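Gralton, September — The software company Hesska has opened the sale of Rarnatance, a practice kit for people who want to teach a robot arm to pick up and stack small objects but who do not yet own a robot arm. The kit runs on a normal desktop computer. It contains a simulated table, a simulated arm with a two-finger gripper, and a set of 157 prepared tasks with numbered cubes.

The price is 3,500 for one year and one classroom, and this includes up to 20 seats. A single seat for a private person is not offered at the moment. Hesska says that it will look at this question again after the first school term, when it knows how much support the customers need.

## From training center to product

Rarnatance was first made for the evening courses at the Haddadin training center in Gralton, where Vija Paju teaches automation to adults who are changing their profession. Her group had one real arm for the whole class, and most of the lesson was spent in waiting.

"A student had his turn for a few minutes, then he sat down and forgot what he wanted to try," Paju told us. "With the simulator he can be wrong many times in one evening, and the next morning he comes to the real arm with a plan."

Hesska began to work with the center two winters ago. The first version had only one table and one cube, and according to Paju it was quite boring — but the students used it, so the work continued. The version now on sale has three levels. In the first level the user drives the gripper by hand with the keyboard or with a game controller. In the second level the user writes short programs. In the third level the user records his own attempts and trains a small control model with them, and afterwards the model tries the same task alone.

## Stacking by numbers

Most of the tasks use cubes with a printed numeral on the face. The task card tells which number must be on top and which must be below, and the software checks the order at the end. If the order is right but the upper cube stands too far to one side, the attempt is marked in yellow and the student can decide if he accepts it or repeats it.

We were shown the kit by Sutrisno Lau, who is responsible for the simulated part of the product at Hesska. He opened the camera view that looks down over the gripper, where the student sees the tabletop between the two fingers. It is a different experience from looking at the table from the side. The height of a stack is hard to judge from above, and Lau says that beginners often come down too early or too late.

"We discussed a long time if we should give a help line on the screen," he said. "In the end we gave it only in the first level. Later you must learn to use the shadow, as you would do at a real table with a lamp."

In the view we saw, the 8 was on the 1, both numerals were turned sideways, and the magenta and purple fingers were open with the stack still some distance beyond their tips.

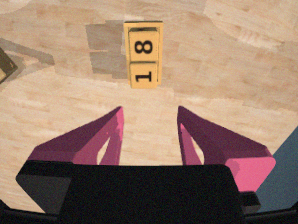

## What the buyer receives

The license is sent by e-mail, and a printed teacher's book comes by post. Each seat can save its own attempts, and the teacher can open them from the main computer and play them again at slow speed. The following things are in the package:

- the simulator with all three levels
- 157 task cards, in English, with a blank card for own tasks
- the teacher's book with suggested lesson plans
- 3 hours of online introduction for the teacher

Colors and table surfaces can be changed in the settings. The light can be moved too, and this changes the shadows on the table. Lau recommends that a class should change these things often when it reaches the third level. A model which was trained always on the same table with the same light can be confused by a small change, he explained, and it is better that the students meet this problem early.

An internet connection is needed for the installation and once a month for the license control. The rest of the time the kit works without it.

## First opinions

Gediminas Avotiņš teaches at a vocational school outside Gralton and has used a trial license with his second-year class. He is content with the task cards and with the playback, but less with the keyboard control, which he finds tiring. His students changed to game controllers after the first lesson. The school had to buy these separately, as they are not part of the package.

He also thinks that the gripper in the simulator is more forgiving than a real one. "The cube stays in the fingers when I think it should slip," he said. Hesska answered that the friction can be set lower in the teacher's menu, and that the next update will have a stricter value from the beginning. Avotiņš has tried the lower value and says that it is closer to what he knows from the workshop, although his class complained loudly.

Mizanur Chowdhury, who took the evening course at Haddadin and now works in a packing company, would like to have other objects than cubes. At his work he handles bags and soft boxes, and for these he did not find any task. Lau confirmed that soft objects are not planned for this year — they need much more computing time than the computers in most classrooms can give.

## Dates and contact

Orders are open now, and the first licenses will be sent before the end of the month. Schools that took part in the trial keep their saved attempts when they change to the paid version.

Morven MacRitchie at Hesska takes the orders and also arranges the introduction hours for teachers. An open demonstration will be held at the Haddadin training center at 6 p.m. on the first evening of the new course. Visitors can try the first level there, and Paju asks them to bring their own game controller if they have one.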